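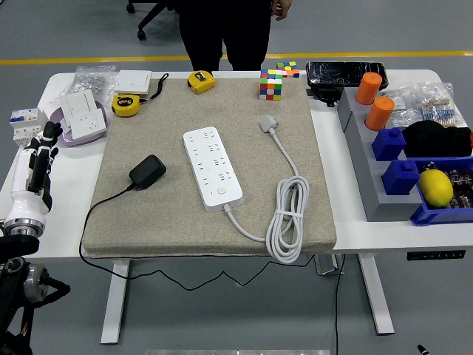
Trandico visit, April 27, 2023

We got to the Trandico test hall a little before ten and signed in at the side door. Leif Hedegaard took our group through. He runs the manipulation benches, where arms with fingered hands practice on household and electrical items: wall switches, sockets, power strips, tape measures, puzzle cubes.

Most of our questions were about the stoppage last September, and he answered them at the second bench. An arm had been set to pick up a coiled power cord and move it to a tray. On run 441 a finger went through one of the loops. The hand closed, the arm lifted, and the cord pulled tight. The force limit should have stopped the arm at once. It kept going for 3 seconds, dragged a socket panel onto the floor and bent a finger joint. The operator, Archie Gourlay, hit the stop button. He was not hurt.

The fault was in a settings file. The limit had been raised for a heavier job and never put back. Hedegaard said the log showed it plainly once they looked, but it took them two days to look, as everyone suspected the wrist sensor first.

They now load the limits fresh before each run, and a second person signs the sheet. Cords have to be tied before they go on the bench. Hjalti Thorlacius asked whether the arm can tell when a finger is caught. Not yet, was the answer.

Lunch was soup in the canteen. The afternoon group should bring closed shoes, as two of us had to borrow a pair.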